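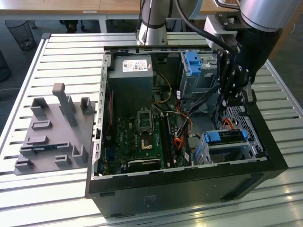
Plemell Parts List

A plain list of used desktop computer parts offered for sale by small repair shops, with the asking price and the condition as the shop described it. The list was put together by Nyokabi Makori. Last update: Jul 4, 2020.

What's in it

The main file, parts.csv, has 2,055 rows. Each row is one listing. Of these, 1,529 have a price. The rest were marked "ask in store" or left blank by the seller, and the price column is empty for them. An empty price does not mean the part was free.

The listings come from three shops: Luvis, Pruvost and Wultness. Each shop keeps its own stock sheet and names things its own way, so the same kind of memory can show up as "RAM", "memory" or "stick". The part_type column uses one set of 11 names for all three shops. The seller's own wording is kept in raw_name.

Columns

listing_id - a number given by us, not by the shop
shop - luvis, pruvost or wultness
part_type - case, power supply, motherboard, processor, memory and so on
raw_name - the text as the seller typed it, spelling mistakes included
condition - new, tested, untested, for parts
price - US dollars, before tax
note - anything else the seller wrote

Files

parts.csv
part_types.txt - the part names and what we put under each
changes.txt

Both text files are UTF-8. The CSV uses commas, and any field with a comma in it is in double quotes. Some notes run over more than one line, so use a real CSV reader and don't split on line breaks.

Known problems

Wultness lists bundles (board, processor and memory sold together) as one item. These are under "motherboard" with the word bundle in the note. Take them out before you work out average prices for boards.

"Tested" means different things. At Luvis it means the part ran overnight. Pruvost uses it for anything that powers on. We did not try to even this out.

Some listings from May were entered twice. Exact copies are gone, but pairs with slightly different wording are still in there.

Use

Free to use and share with credit. Corrections are welcome - please send the listing_id along with the change.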